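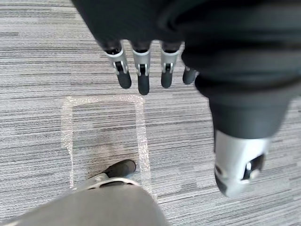 I work in a small cell culture lab, where we grow tumor cells from children's cancers and test how they answer to different drugs. Most of my day is counting. Before each experiment I must know how many living cells are in the flask, and for many years I did it by eye, with a glass chamber and a hand clicker. In December our lab bought the Wirkik bench cell counter from Arriaga, and after one winter of using it I want to write down what I think. I paid nothing for it and nobody paid me. It came out of the normal equipment budget.

The price was 893 dollars with the starter box of slides. For a counter with its own screen this is low. The machines that our neighbors upstairs use cost several times more, and they also need a service contract. Arriaga does not offer a contract at all, only a one-year warranty, and I will come back to this.

Setting up took me less than one coffee break. You plug it in, choose the language, and put in the gray test slide so that it can check its own focus. There is a printed manual of 80 pages, but only the first few are about counting. The rest is about network settings which I have never opened.

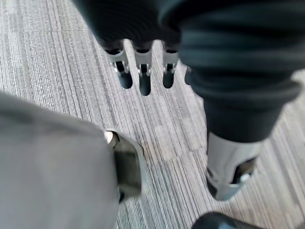 The daily work is simple. I mix the cells with the blue dye, load the slide, wait a moment and push the button. The count comes in nine seconds. For an ordinary leukemia line, which grows as single round cells, I have no complaint. I compared it with my own hand counts for two weeks and the difference was small enough that I stopped comparing.

Neuroblastoma lines are another story. These cells like to sit together in clumps, and some of them float while others hold on to the plastic. The counter often takes one clump for one big cell, or it throws the clump away as dirt. One Saturday I got a result so low that I nearly canceled a drug plate. I counted again by hand and the cells were fine. My colleague Simin Esfahani found that it helps to lower the "declump" setting by two steps and to pass the cells through the pipette a few more times before loading. With this the numbers became believable, but I still check every clumpy sample under the microscope, and I would tell any student to do the same.

The viability reading has a different weakness. After a strong drug treatment there is a lot of debris in the flask, and small broken pieces are counted as dead cells. So the culture looks worse than it is. You can set a minimum size, and you should, but then the very small dying cells are missed. I did not find a setting that I trust for all cases. For treated samples I now write both values in the notebook.
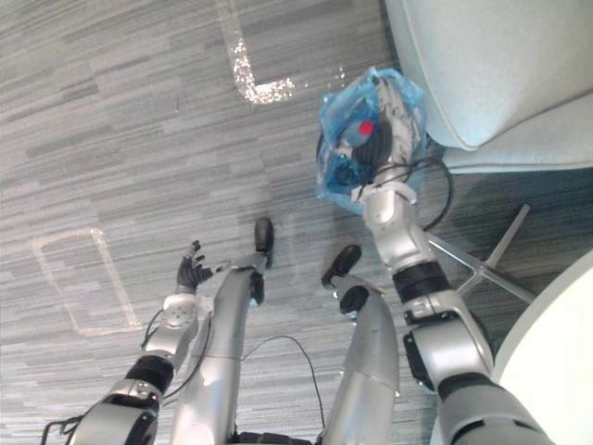
Slides are where the money goes. The original ones are single use and come from Cletberg, the only supplier for our region. Delivery was late two times. We tried the reusable glass slide from Stekgate, which fits the holder, and it works well if it is really clean. A little dried dye in the corner is enough to spoil the focus. I wash it with water, then alcohol, and leave it standing – wiping makes scratches.

The memory keeps 553 results, and after that the oldest one is deleted without any warning. We lost several counts like this before we understood. Please export your data every week. The export goes to a USB stick as a plain table, and the sample names are cut after twelve letters, so our long names with patient line, passage and drug all became the same name. I hope for a software update.
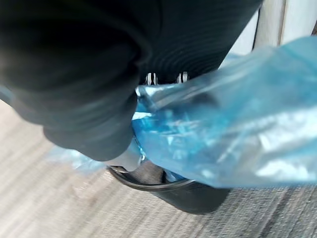 About the warranty: the slide door on our unit became loose in the second month. Arriaga answered my email on the next day and sent a new door, which I changed myself with one small screwdriver. I was satisfied with this. If something happens to the optics, the whole machine has to travel back to them, and they do not lend a replacement. A lab with only one counter should keep the old glass chamber in the drawer.

I would buy it again for suspension cells and for teaching. For a group that works mostly with clumpy solid tumor lines, I would first ask for a loan unit and run my own worst samples on it. My rating is four stars out of five for leukemia lines, and three for neuroblastoma.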